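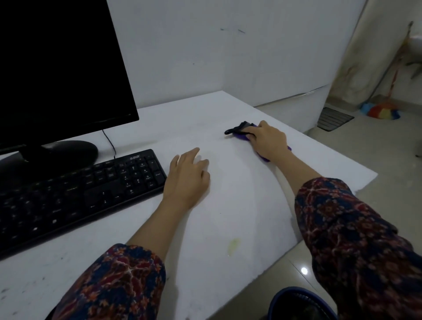 About us

Stiken looks after desks. We clean, set up and maintain shared workstations for small offices, libraries and training rooms in Stilholm and the villages on the Flanness side. We do not clean windows, carpets or kitchens, and we are happy to pass on the name of a firm that does.

The business began with one contract, a training room at Verbeke with eight places. The people using it changed every morning and the desks were nobody's in particular, so they got sticky. We were asked to come in before the first course and wipe them down. That job is still on our books. We now look after 70 desks on 4 sites, and most of our customers have been with us since their first year.

What a visit includes

Every desk is cleared before it is wiped. The keyboard is moved to one side, the surface is cleaned back to the wall, and the keyboard is put back square to the screen. Screens are switched off before we start and left off. Cups, pens and papers go on the shelf or in the tray you have chosen for them, and we do not throw away anything with writing on it.

White desktops show everything, and many of our customers have them. Fresh marks from tea, highlighter and printer ink can usually be lifted with warm water and a drop of washing-up liquid. Older stains may need a second visit. Scuffs that have gone into the surface will not come out and we will tell you so at the start.

We use cotton cloths, washed at our own premises. Cloths used on desks are kept apart from those used on screens.

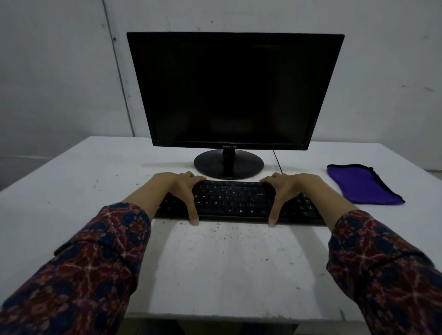 Keyboards and screens

Keyboards are the part of the desk that people touch most and clean least. We turn them over, tap out the crumbs and go between the keys with a soft brush. The keys are then wiped with a cloth that has been wrung out well. We do not take keys off unless you ask us to.

Screens are dusted dry, along with the stand and the base. Glossy bases pick up fingerprints quickly, so these are done last. Cables are left plugged in. If one is frayed or pulled tight we leave a note on the desk and send a copy to your office.

Working with us

We come weekly, fortnightly or once a month. There is no minimum number of desks and no long contract. New customers have a first visit in which we look at the room, agree what may be moved and write it down on a single sheet. The sheet stays in the room.

Our office is in Stilholm and is closed for two weeks in June. To arrange a first visit, use the form on the contact page and tell us how many desks you have.

Page last updated 2025-07-11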